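Search posts, people, tags

Thread: strawberries, a blue basket and my ongoing war with the fridge

1/ Right, fruit night. I've had enough of finding a furry strawberry at the back of the salad drawer so I'm sorting the whole lot out on the worktop before anything goes away. Join me if you've nothing better on! 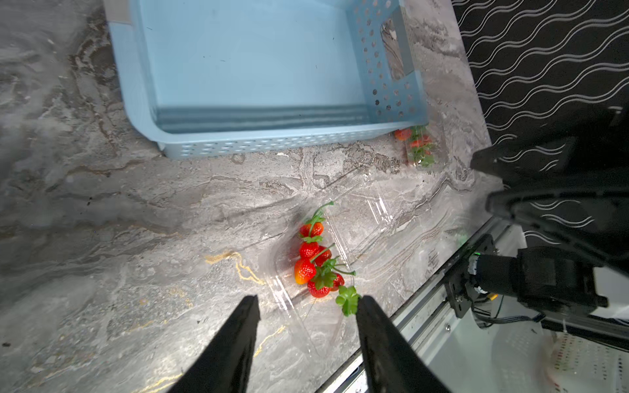 Strawberries on the worktop, blue basket standing by.

12 replies 7 shares

2/ First things first, the basket. It's a Zunomum one, light blue plastic, holes all down the side, and I bought it to go under the bathroom sink. It lived there for 48 hours. Then I needed something for the fridge shelf and it's been a kitchen basket ever since (the bathroom stuff is back in a carrier bag, don't ask).

3/ Why a basket at all? Because loose punnets slide about. You put a yoghurt in, the punnet goes to the back, you forget you ever bought fruit. With a basket you pull the whole thing out by the handle hole like a drawer. I'm weirdly evangelical about this now and my sister has asked me to stop texting her about it.

4/ The holes matter more than I expected. I had a solid-sided tub before and everything in it went sweaty. Get one with holes!

3 replies 1 share

5/ OK so strawberries. My mum washed hers the second she got through the door and they were mush by the next teatime. I wash mine when I'm about to eat them and not a minute before. If you're a wash-first household I'm not going to fight you, but dry them properly, on a tea towel, all spread out, and then leave them a bit longer than you think.

6/ I keep the green bits on as well. Once you pull the top off, that's a hole in your strawberry, and it starts going soft from there. Leafy ends stay until the bowl comes out. They look prettier too, I do like a strawberry with a bit of foliage.

7/ Somebody's going to ask about the clear plastic tubs so I'll get in first. Yes I keep them, the clamshell ones. I wash them and use them again, with a folded bit of kitchen roll in the bottom. They stack, they've got a lid, and I can see what's in there without opening four things. Seeing it is half the battle in this house.

9 replies 4 shares

8/ The fancy alternative was a Pidova fruit keeper, with a little tray and a vent you twist. I had it in my online basket for ages. Then February happened, the boiler went, and the fruit keeper was quietly removed. I don't miss it. Kitchen roll is doing the job.

9/ How I load the basket, for the two people who asked last time: anything that needs eating first goes at the handle end. Strawberries, basically always. Sturdier things go at the far end and can wait their turn. No heaping. If it won't go in one layer of tubs then I've bought too much and somebody's getting a crumble.

10/ Speaking of which, I did buy too much once. Two summers ago we did the pick-your-own at Prerkov Farm and I got completely carried away, it's the smell, you lose all sense. 68 of the things had to be hulled in one evening, and I only know that because my youngest was made to count them out loud to keep her busy. Jam for everyone. Slightly runny jam for everyone.

15 replies 2 shares

11/ Jam recipe since it'll come up: 800g strawberries, a bit less sugar than that, juice of a lemon, big pan. Boil it hard and keep testing on a cold saucer. Mine was runny because I got bored and stopped early, so have something on the radio.

12/ Small word about the worktop. People always comment on it! It came with the house, grey marble with brown and white swirls going all over and a thin gold line wandering through one bit that I'm very fond of. Gorgeous. Also a nightmare with fruit, because anything acidic can leave a mark on it. So strawberries get sorted whole and dry on there, and the minute a knife comes out we move to the chopping board.

13/ I wipe it down after with warm water and a drop of washing-up liquid, then a dry cloth. No vinegar, no lemon. I learnt that one with a slice of lime and I've still got the ring.

6 replies

14/ Someone in the replies says to put the strawberries in a glass jar with the lid on. I tried it, in one of my old Fröhlich gherkin jars. They kept well enough but they tasted of gherkin. Your jars may be cleaner than mine.

15/ Also a yes to the freezer for anything starting to look sorry for itself. Top off, flat on a tray, then bag them up when they're hard. If you bag them straight away you get one enormous strawberry brick and have to attack it with a rolling pin. They're no good for eating whole afterwards but lovely in porridge.

16/ Next up is the cupboard with the rice and the pasta in it, and I'm dreading it. There's a bag of lentils in there older than the dog. If anyone's got a tub that actually pours, tell me which one, I'll be on later once the kids are down.

21 replies 5 shares

Posted 6th October

Back to top | Contact | Terms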